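About Wendbridge

Wendbridge writes planning and control software for two-armed workcells. We started because we had sat through too many demos in which the arms never met anything they hadn't met the day before. We don't believe a planner works until it has been boring for a long time, and we include our own in that.

Our main product, Skolden, plans for both arms together and checks each path against the other arm, the cables and whatever is mounted to the walls. Before a release goes out it has to get through 432 recorded tasks. The last one failed 4 of them – we shipped it in May with all four listed in the notes.

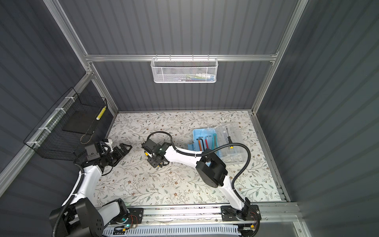 Finn Wegener thinks the list is still too kind to us, and that a planner should be judged by how often it stops and asks for help before it gets into trouble. We partly agree. Stopping is easy to get right if you never mind being slow, so we now report stops and run times side by side.

Ladau, our log viewer, is free to use. It reads joint data and gripper commands and shows where the plan and the motion drifted apart. It will not tell you why.

We don't sell learned policies and we don't promise hands-off operation. If a vendor offers you 100 percent, ask for the logs. You can ask for ours too, any Wednesday, on the open call.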